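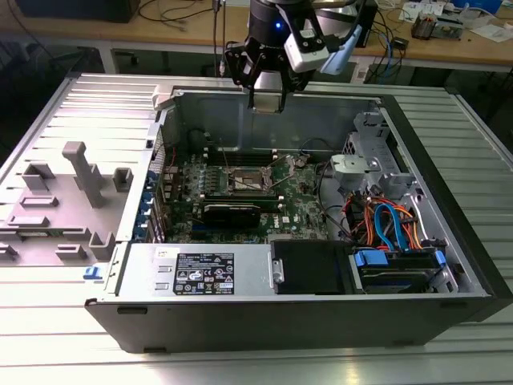 Desktop tower on its side, CPU socket open.

Favix Transfer Records: README

Favix is a table of football transfers and loan moves, built for people who want to compare what was reported with what was later registered. It covers four leagues and 11 transfer windows. Each row is one player moving from one club to another.

Contents

moves.csv holds the main table.
clubs.csv gives one spelling per club, with older names beside it.
reports.csv lists press claims, matched to a move where there was one.

Fields in moves.csv

player_id, from_club, to_club, window, type (permanent, loan, free), fee_reported, fee_confirmed, contract_months.

Fees are in thousands of euros. A blank fee means unknown. A zero means the clubs stated that no money changed hands. Please don't merge the two.

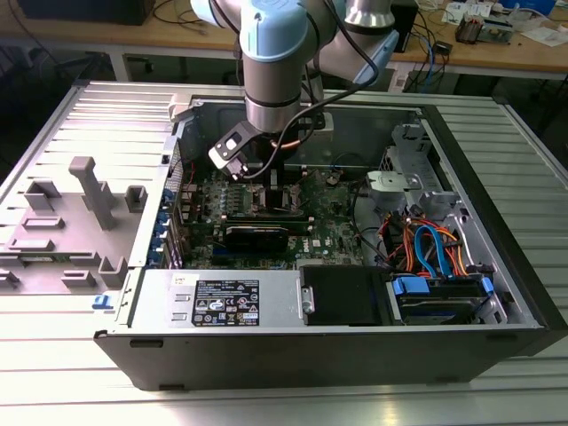 Open case with the graphics card fitted.

Known problems

Loans with an option to buy are entered twice if the option was used, once as a loan and once as a permanent move. The Cenow import, which supplied the early windows, left 900 rows without a contract length. We filled in what we could from club statements. The rest stay blank.

Youth moves are patchy. Goalkeepers released and signed again by the same club within a window were dropped by the old Guton script, and 24 of them have been put back by hand.

Updates

A new version comes out in April and again after the summer window closes. Corrections should go to the Robichaud list with a link to a club statement. Newspaper reports belong in reports.csv and won't change a confirmed fee.

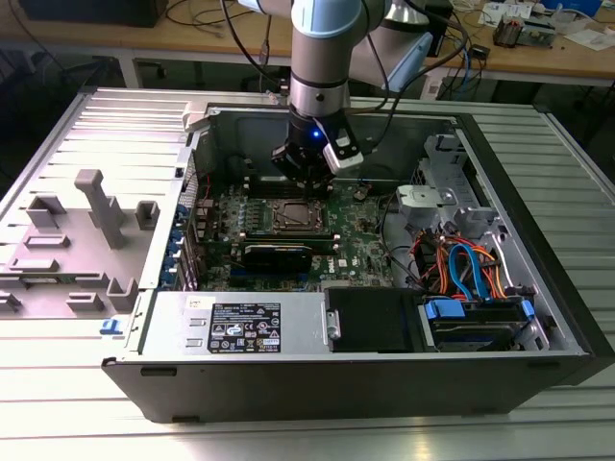
Vernon Petrenko wrote to the list that add-ons ought to have their own column, as several clubs announce the full possible sum and others only the first payment. He has offered to go through the permanent moves first. Until that is done, fee_confirmed holds whichever figure the buying club gave.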